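Who Gets to Speak? Public Comment Rules in Lurkport

Project report by Dayana Palacios
Local Government Seminar

When I started this project in August I thought I would be writing about elections. Then I sat through my first town council meeting in Lurkport, which ran until almost eleven at night, and I came home wanting to write about the microphone at the back of the room instead. Who is allowed to walk up to it, and for how long, and on what subject?

Lurkport lets each resident speak for 2 minutes, and only on items already on the agenda. Grendudton, just up the river, has no time limit at all, though the chair can ask a speaker to wrap up (and does, quite kindly, from what I saw). I read the minutes both towns have posted online, 834 pages of them, and kept a note every time a resident's comment was followed by a change to a motion.

I will admit I enjoyed this far more than I expected to. Minutes look dry, but there is a whole town in them – the long argument over parking on Ferri Street, the family that wanted the Jetia footbridge lit at night, the 3000 dollars for new library shelving that took four meetings to approve.

My first finding is that changes came more often in Grendudton, mostly on small spending items. I am careful about this one. The town is smaller, and people there seem to call their council members at home before they ever come to a meeting, so the minutes may only show the tail end of a conversation.

My second finding came from the paper survey, which I handed out at both town halls. I got 200 back, and the answer I saw most in Lurkport was that people did not know they had to sign up before the meeting opened.

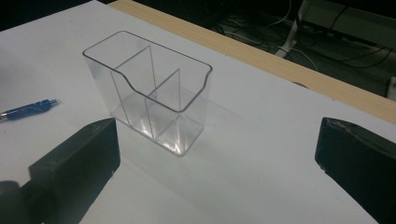

The sign-up rule is on the town website, three clicks down, under a heading about clerk services. I would like to see it printed at the top of every agenda, and I have written to the clerk to suggest it.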